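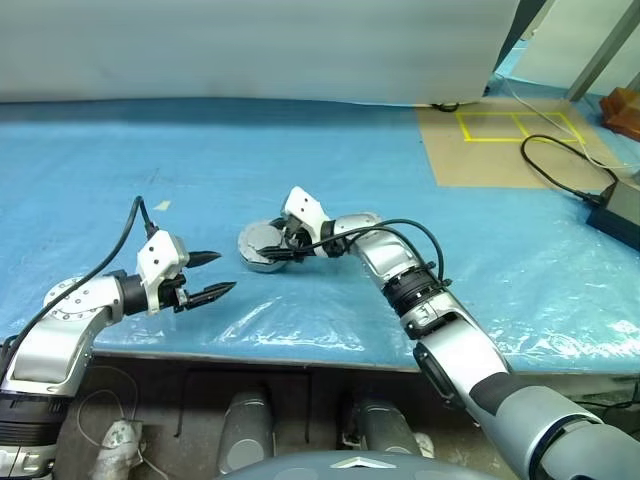 Bench covering, round two (April, started after lunch)

Okay, so the plastic sheet is down over the blue mat and I have opinions. Writing this up now while my knees still remember crawling under the bench looking for the end of the roll.

Quick recap for anyone reading who missed the first go. The blue mat by itself was lovely to work on but it marked if you so much as looked at it, and whatever was in the Bemico degreaser left a cloudy patch that never came out. So the plan was a new mat, same colour, with clear sheeting laid over it that we can peel off and chuck when it gets grotty. Cheap, quick, no more scrubbing.

What I used

The mat is the Zatetti one, the softer of the two they had. The sheeting came off the big roll on the bottom shelf (the one labelled Hollorwood in marker, left over from that job). I cut it 400 mm longer than the mat, thinking I'd have loads to tuck under at both ends. I did not have loads. By the time it had gone over the edge and back under it was pretty stingy, and next time I'd be more generous.

I also tried cutting it with the good scissors and that was a mistake. Use the hook blade. The scissors kept catching and I ended up with one edge that looks like a mouse did it.

Wrinkles

Yes, it's wrinkled. I know. I smoothed it from the middle out with my forearm, then did it again with a rolled towel, and it still creases up, worst toward the near side and all down the right. The stuff has been rolled up tight for ages and it wants to stay that way. Things I thought of trying:

Leaving it flat overnight under the spare shelf boards. Probably the best bet.

Warming it a bit with the heat gun on low. I did a test on an offcut and it went from creased to shrivelled in no time, so no.

Pulling it tight and taping it underneath. Works for one direction only, and then you get ripples going the other way. Argh.

Does it matter? For most jobs, no. For anything round and flat it might, and the round pieces are exactly what's going across this bench at the moment. A disc sitting on a crease rocks a tiny bit when you go to pick it up by the rim, and then you're chasing it. I put one down by hand over a decent-sized ridge and could feel it tip when I pressed one side. Moved it to a flatter spot near the middle and it sat fine.

Glare

This one I hadn't thought about at all! With the bare mat everything was a nice dull blue and you could spot a dropped screw from the door. With the plastic on top, every crease catches the overhead light and you get these bright streaks, and anything silver just melts into them. The grey and silver discs are the worst for it, the metallic rim especially. I stood there for a good minute this afternoon looking for a washer that was right in front of me.

Moving the lamp helped a little. Turning off the tube above the bench helped more, but then it's gloomy and you can't read the rule. I'd like to try the matte film from Rautiainen if there's any left in the cupboard — it's a bit milky, but the mat colour should still come through well enough.

Bits and crumbs

One good thing, you really do notice rubbish on it. Anything pale shows up against the blue, and there's a little tan scrap on there that I kept meaning to pick off. I think it's a bit of packing card, but I've also been opening boxes with that brown paper tape, so who knows. Wiping down is very easy, one pass with a damp cloth and it's done, as long as you go along the creases and not across them. Go across and the crumbs just park themselves in the next fold.

Static is a nuisance. Fluff and plastic shavings cling to the sheet like anything. A dryer sheet rubbed over it worked for a while at home on a cutting table, so I might bring a few in, but not before checking they don't leave a film on the discs.

To do

Flatten the next length before it goes on. Cut it with 1,000 mm spare this time and trim afterward.

Dig out the matte film and lay a piece over the right half only, so we can compare the two under the same light.

Find the hook blade's cover, it's wandered off again.

Wipe over the discs and put them back in their tray, rim up.

Order another roll. The label inside the core says 486, no idea if that's a part number or a length, will check before I ring them.

Leaving the sheet on for now. If you're at this bench before I've swapped it, please don't tape anything down to the plastic, it tears when you lift it.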